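Acta de la reunión de seguimiento del proyecto Vavby
Fecha: 2021-06-22
Preside: Victor Athumani

1. Acta anterior
Se aprueba sin cambios.

2. Estado de las demostraciones de ropa
Se han recogido 2412 demostraciones con la pinza de mano. Tras el filtrado quedan 2000 para entrenamiento. Otras 392 se reservan para validación y el resto se descarta por fallos en la estimación de la trayectoria. Rudex entregará las etiquetas de agarre en el formato acordado.

3. Resultados del método
Se comparan dos formas de representar la acción: pose absoluta y desplazamiento relativo a la pinza. La segunda da trayectorias más estables en las prendas rígidas, sobre todo vaqueros. En punto fino no se aprecia diferencia. Athumani pide repetir la prueba con 5 semillas antes de incluirla en el informe.

Kershaw plantea que el modelo puede estar aprendiendo el fondo y no la prenda. Se acuerda hacer una partición por vivienda, de modo que ninguna habitación de entrenamiento aparezca en validación.

4. Aproximación a la cintura
Se revisa el criterio para marcar el inicio del agarre. Hasta ahora se tomaba el cierre de los dedos. Se propone adelantarlo al momento en que las puntas quedan sobre la cintura del pantalón, con los dedos todavía sin cerrar sobre la tela. Bernadari reetiquetará un subconjunto con ambos criterios para medir el efecto.

5. Tareas
Athumani: repetición con semillas.
Kershaw: partición por vivienda.
Bernadari: reetiquetado del subconjunto.
El informe conjunto se entrega en septiembre.

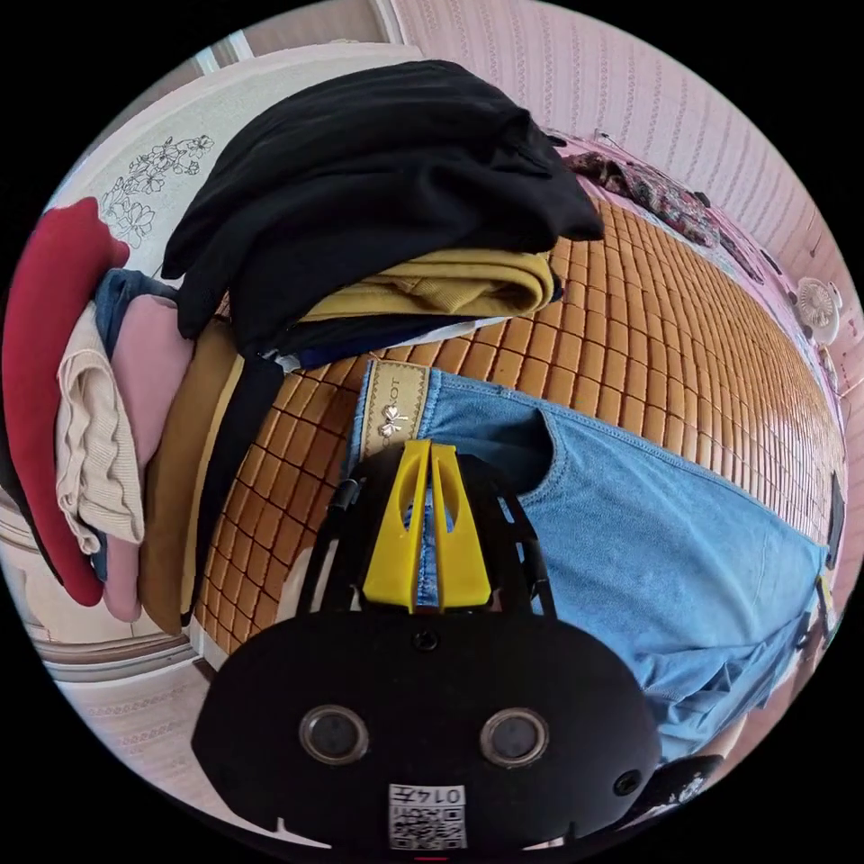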